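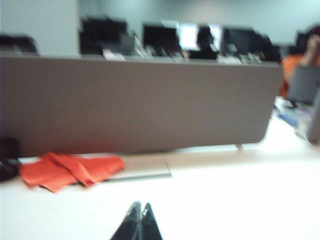 Teaching by hand or by remote – what do you all do for cloth?

Garard board > Teaching and demonstrations > Soft things

mustia_mill
Hello all, long-time reader, and I think this is only my second proper post, so please be gentle. We've been trying to teach our arm to pick up a cloth off a desk and fold it once, edge to edge. Nothing clever. I've been doing it by taking hold of the arm and walking it through, because that's how I was shown and it feels natural to me, a bit like guiding a child's hand round the letters. I've done 32 goes that way and when we play the learned version back it gets to the cloth nicely, closes the fingers, and then comes up with nothing at all, or with one sad little pinch of fabric that drops out again.

My colleague says I should be using the remote handles and that I'm wasting my afternoons. I rather like my afternoons. Before I give in, has anyone here got cloth working by hand guiding alone?

tealeaf_and_torque
Welcome! Lovely to see cloth on here, it's usually all blocks and cups.

I'm sorry to say I'm with your colleague. When you hold the arm you feel the cloth through your own hand on the metal, and you put in all sorts of little corrections you don't know you're making. You also push down harder than you think. The arm remembers where it went but it doesn't remember how hard you were leaning on it, at least ours doesn't. With the remote you only have what the arm has, so if you can do it that way, there's a fair chance it can as well.

One more thing, are your own hands and sleeves in the wrist camera's view while you're guiding? I lost most of June to that. Ours had learned to look for my cardigan.

mustia_mill
Oh dear. Yes, they probably are, now and again. I hold it quite low down, near the fingers, it's the only place I can get a proper grip. I'll go back through them tonight with a cup of tea and see how bad it is.

Simsek_bench
Going to disagree a bit, with love. We're a small workshop (Şimşekoğlu, some of you will know us from the hinge thread) and we do nearly everything by hand guiding, cloth included. The remote is fine if you've had a fortnight to get used to it. Put somebody new on it and you get jerky, nervous demonstrations with great long pauses in the middle, and then the arm learns to be nervous too. I've watched one hover over a tea towel for what felt like a week.

What helped us was holding the arm higher, above the wrist, and going slowly. Really slowly, slower than is comfortable. If you swing it across the desk the wrist camera only gets a smear, and there's nothing in a smear for it to learn from.

tealeaf_and_torque
Slowly, yes, no quarrel there at all. But I do think the pauses can be trimmed out afterwards, and leaning can't. I'd take a nervous demonstration over a heavy-handed one any day.

Simsek_bench
You can trim them, but then you've got a jump where the arm was drifting. We tried it. Perhaps our drift is worse than yours, it's an old arm.

anen_lodger
Can I put in a word for the cloth itself? How are you laying it down each time? If you smooth it out neatly before every go, it'll only know a neat cloth. We had 26 beautiful demonstrations at Anen, all on a nicely pressed napkin, and it was completely lost the first time somebody just dropped it on the desk. Now we scrunch it up and let it fall, and go for a ridge instead of a corner. A ridge gives the fingers something to close on, whereas a flat edge just slides away from them.

Also have a look at your lighting. A white desk under strong lights can wash out badly in a wrist camera, so give yourself a coloured cloth and turn things down if they'll let you.

mustia_mill
I have been smoothing it out. Every single time. I even had a little ruler for it, I'm quite embarrassed now.

Right, so I went through the lot last night. My sleeve or thumb is in 19 of them, and in plenty of the others I'm whizzing about far too fast. I'm going to bin those and start again with a scrunched cloth, holding higher up as Simsek says, and I'll do a second set on the remote so we can compare them fairly. I had a first try with the handles this morning and I was dreadful – I kept going left when I meant away from me.

tealeaf_and_torque
Everyone is dreadful to begin with! Stand behind the arm and face the same way it does, if you've room, and left will be left again. And turn the speed scaling down to the lowest it'll go for the first couple of days.

Simsek_bench
Please do keep the two sets in separate folders. We mixed ours once and have never managed to untangle which was which. I'd still put my money on the hand-guided ones for picking up, though for the fold I might be talked round.

anen_lodger
What fingers have you got on, by the way? Ours are narrow at the tips and they were hopeless until we stuck a bit of rubber on the inside faces.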